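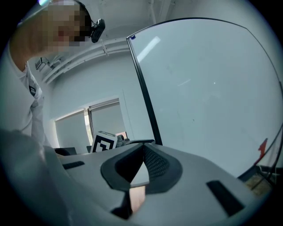
*Fig. 1. Leaning in, white shirt and all.*

# Why Does the Third Floor Smell Like Toast?

Ruan Hlongwane and Lesego Nkosi
Building Services 2, term project

## 1. The question

Utthorpe Hall has four floors and one toaster, which lives in the ground floor kitchen. Residents of the third floor say they can smell it. Residents of the first and second floors say they can't, and would we please stop knocking. We wanted to find out how the air gets from one place to the other, and we had until the end of term to do it.

## 2. What we already knew

Warm air rises through a building in winter because it is lighter than the cold air outside. This is called the stack effect, and it takes up two pages of the course reader. The stairwell is the obvious route. Lesego thought it was too obvious. Ruan thought obvious was fine at this point in the semester.

The building plans, which the Steyn library let us look at for an hour, also show an old laundry chute. It was sealed in a renovation, according to a note in the margin signed with a single letter.

## 3. Method

We made toast. Each trial used two slices of white bread on setting five, with the kitchen door either propped open or shut. One of us stayed with the toaster and the other sat on the third floor landing with a stopwatch and a tissue strip taped to a ruler. We swapped places halfway through so that any bias from liking toast would be shared.

We also put out a survey. We printed 200 forms and got back enough to fill a small envelope. One came back with butter on it.

## 4. Results

With the door open, the smell reached the landing in roughly 300 seconds. With the door shut it took longer, but it still arrived. The tissue strip hardly moved at the stairwell door. At the chute panel it leaned outward every time.

The panel is held on by paint.

## 5. Problems

- Trial six was lost to a bagel.
- We have no reading for wind, and September was mild, so our early trials say little about winter.
- "Smell arrives" means one of us said "now." A proper sensor would be better, and so would a proper nose, as Ruan had a cold for half the work.

## 6. Next steps

Seal the edges of the panel with tape, repeat the door-shut trials, and compare the times. We have asked the housing office for permission and been given a form to request the form.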